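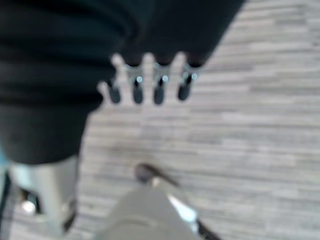

Clemetix Field Support, Gripper Desk

Home | Guides | Astik Hand | Parts
Print this page | E-mail this page

Step 4. Low reaches over carpet

1. Set the speed to 80 and jog the hand down by hand control. I go slow here, every time!
2. Keep the dark finger pointed toward the part, with a bit of bare carpet between them.
3. Save the pose as 209.

Note: a blurry wrist view this close is fine for me (I still save it).

Caution: keep your own fingers out from under draped cloth.

Questions? Ask Konrad Imhof, Friday mornings.
© Clemetix | Contact | Back to top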